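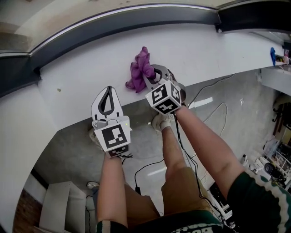

Issue 55, page 20

Review: the Hedholm paired hand grippers, set up and maintained at a wiping station

The Hedholm set is a pair of hand-held grippers used to record cloth work for later playback on a two-arm cell. We ran it at our counter station, wiping and folding, for one full recording season, and this review covers the parts the product sheet passes over: mounting, cabling, marker care, finger wear and what a repair involves. Recording quality gets a short section near the end. Training results do not come into it.

What comes in the case

Two grippers, left and right, each with its finger set fitted. Two marker cubes, shipped separate. A power adapter, two cables, a hex key and a printed card with the marker layout. The manual is a download, and the version we were sent described an older trigger. Okeke, the reseller, supplied the correct one the same afternoon.

The case foam is cut for the grippers with the cubes removed. Anyone who stores the set in its case will be removing and refitting the cubes every time, and each refit means a new check of the offset. We stopped using the case in the first month and hung the grippers on a padded rail.

Marker cubes

Each cube mounts behind the fingers and carries black-and-white square markers on its faces. The mount is a flat plate with 4 screws. The plate has no locating pins, so the cube can be fitted slightly turned and still feel tight. Fit the screws loosely, press the cube against the raised edge of the plate, then tighten in a cross pattern. Skipping the press step gave us an angle error that showed up only when the two hands were brought close together.

The marker faces are printed on a matte film. Alcohol wipes lift the corners of the film after repeated use. A barely damp lint-free cloth is enough. Do not touch up a worn black area with a pen, as the ink has a shine that the print does not, and detection from a steep angle becomes unreliable. Replacement films are sold by the sheet. Fitting one takes patience and a good lamp; bubbles near the border matter more than bubbles in the middle.

Light is the other half of this. Our floor is concrete with a slight gloss and picks up the overhead lights. The floor glare caused no trouble in tracking, but the same lights on a cube face held flat to the ceiling did. Turning down the fixture directly over the counter fixed it.

Fingers

The fingers are curved, with a harder shell and a darker inner line. They close on cloth well. A bunched cloth can be pinched at one fold and the rest left to hang, and the hold is firm enough to drag it over a smooth white top. Fine single layers are harder. The tips meet cleanly when new, but a gap opens with wear, and thin fabric then slides out at the end of a stroke.

Our two sides did not wear evenly. The side doing most of the gripping needed new fingers well before the other. Hedholm sells them only as a full pair of sets, so we now have an unused set for one hand in the drawer. Swapping a set is simple: open the trigger fully, release the clip at the root, slide the finger forward. The new one must click twice. After one click it will hold through a light test and come loose under load.

After any finger change, run the open and close range again from the utility menu. The reading will otherwise stop short of fully closed, and the cell will reproduce that faithfully.

Cables and power

This is the weakest part of the product. Each gripper has a black cable leaving the back of the housing, and both hang free. There is no strain relief beyond a short rubber collar. With the operator standing at a counter and reaching across it, the cables swing against the edge and pull at the connector on every long stroke.

The adapter is small and light, with no mounting holes. On our station it lives on the floor in front of the counter, and its cable runs off over the concrete close to the operator's feet. A cable cover would be the correct answer and we have not fitted one. Plorstead makes a low rubber channel that accepts this cable diameter, and a sample length held the adapter lead without trouble – the wider part at the adapter end does not go in.

The connector on one gripper failed during the season. The symptom was a status light that stayed green while the data stream dropped out for short periods. The light reports power and nothing else, so do not use it as a check on the link. Opening the housing takes 2 screws under the grip pad, and the pad is glued. Warm it first. Inside, the connector board can be unplugged and replaced as a unit. The job took 55 minutes the first time, most of it spent on glue. Butcombe, our service contractor, would have charged for a full housing exchange.

Daily checks

We settled on a short routine before each session. Look at all cube faces for lifted film. Try each cube by hand for play. Close both grippers and hold the tips up to the light. Flex each cable at the collar while watching the stream, with the grippers resting on the counter. Then clear the working area, including spare cloths at the far end, which have a way of ending up in a recording.

Tighten the cube screws every 20 sessions. Thread lock is not advised by the maker, and the plate is plastic, so we have followed that.

Recording

With the cubes seated and the light under control, tracking was steady over the whole counter, including where the edge bends. Dropouts came mainly when the operator leaned far over and a forearm covered one cube. A lower grip on the idle side helps – held just off the front edge, fingers up, it stays in view and out of the way of the working hand.

Trigger effort is moderate. Operators with smaller hands reported fatigue at the thumb before the wrist. Weight is acceptable. Shorts and short sleeves are fine for this work, but loose cuffs caught on the trigger guard more than once.

Verdict

Recommended with conditions. The fingers and tracking are good, and the parts that wear can be changed at the bench. The cables need attention from the first day. Order spare films and one connector board with the set, as the board was on back order at Okeke when we needed it.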